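# The Color of the Front Door

My aunt's house in Wendale had a front door that changed color every fall. She painted it herself on whatever October weekend came up dry, and she chose the color the way other people choose a dog, which is to say she thought about it for months, talked it over with everybody, and then came home with something else entirely. When I was small it was a blue so dark you had to stand close to know it was blue. The year I learned to drive it was the color of canned salmon, and the mailman told her so, and she thanked him as if he'd brought her flowers.

When she left me the house she left me the door too, and a letter that said mostly practical things about the furnace and the drain in the cellar, and then at the bottom, in pencil, "Don't let it go two years the same." It was green at the time. I let it go two years the same. I let it go three, if you want the truth, and every time I came up the steps with my groceries I could feel that green looking at me.

It wasn't laziness, or it wasn't only that. I'd go down to Piątek, the hardware store on the corner by the bridge, and I'd stand in front of the paint chips until my feet hurt. They have a whole wall of them. The Zotimus line alone has 32 whites, and I don't know who needs them, but somebody must, because the slots are always half picked over. I'd bring home a pocketful of little cards and tape them to the green, and by suppertime the light had gone and they all looked like dishwater. Then it would rain, and I'd find them in the hydrangea.

What changed things was the child from next door, who was six and came over most afternoons to visit my cat. Nimo is an orange cat, large, with no interest in children, and she loved him with her whole heart. She'd sit on my steps and tell him about her day while he faced the other way. One of those afternoons she turned around and studied the door for a good long while, and then asked me if it was finished.

I said I supposed it was. She said it didn't look finished. She said it looked like it was waiting for somebody to come back with the rest.

Well, I had to go in and put the kettle on after that! I stood there in the kitchen with my hand on the stove and thought about my aunt in her terrible canvas hat, balanced on the step stool with a brush behind her ear, singing to the hinges. She never taped up a single chip in her life. She mixed her colors at a table, a dab of this into a dab of that on an old saucer, and when she had one she liked she carried the saucer outside and held it against the door, and if the door didn't object, she drove to the store and made them match it. Once they told her they couldn't get any closer than they'd gotten, and she bought the can anyway and stirred in the last of something from the cellar.

So I went about it her way. It took 10 saucers to get anywhere, and I don't mind telling you most of them were brown. The child helped, by which I mean she stood on a chair and gave orders. More pink, she'd say. No, too much. She had a theory that gray made everything braver, and I've come around to it since. Nimo walked through one of the better ones and left the evidence down the hall runner, where it still is, and I've grown fond of it.
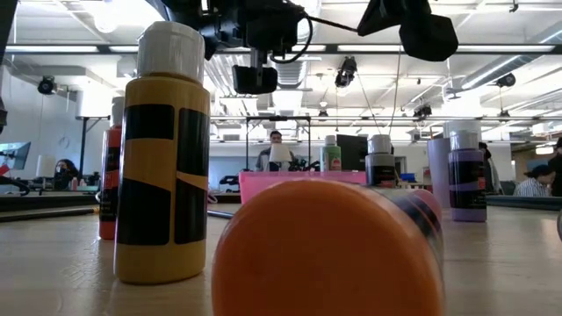

Mixing a color, I learned, is a lot like making soup, in that the trouble starts when you think you're nearly done. I'd look along the pale wood of the tabletop and every bottle seemed to have an opinion. The tall yellow one stood up front with its black tape around it, hogging the view of the poor red behind, and the orange had gone over on its side with its big round cap toward me like a nose. I was a coward about the purple. It stood off to the right by the lavender cup, very quiet, and I kept reaching past it for the gray. "That one," said the child, who was pointing at the purple and had been for quite some time, and I wiped my hands on my aunt's old apron and got down a clean saucer.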